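Sensory Panelists, Cooked Grains and Pulses (part time)
Doltholm Food Testing, Rutov site

Doltholm is recruiting panelists for a descriptive panel on cooked rice, barley and lentils. Panelists score texture, aroma and aftertaste on a line scale, in individual booths, under red light. Samples are coded and served at a fixed temperature.

Sessions last 2 hours and start at 11 a.m. The panel runs through December. Training consists of 3 sessions, paid at the same rate as panel work.

Requirements:
Age 18 or over
No allergy to wheat, barley, soy or legumes
Non-smoker
Able to read and enter scores on a tablet
No perfume or scented hand cream on session days 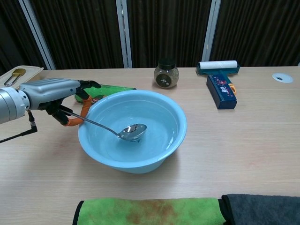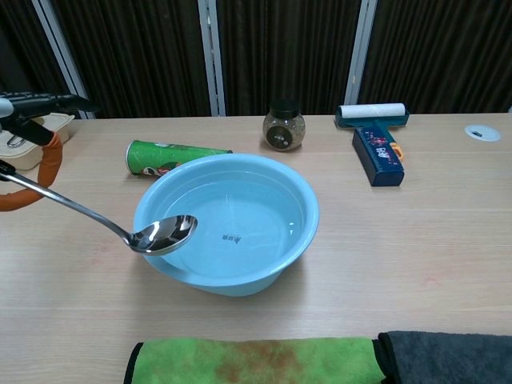
Long-handled stainless steel spoons at the tabletop.

Applicants first complete a screening test covering basic tastes, odor recognition and ranking of firmness. Results are not disclosed individually. Applicants who pass are invited to training; those placed on the reserve list may be called at short notice.

Panelists may not work for a grain processor or for Vistevska during the contract. Travel costs are not reimbursed. Parking is available behind the Bondarchuk building.

To apply, send a short letter stating your availability and any dietary restrictions to Shirin Sharifi, Panel Coordinator. Please quote reference 2000.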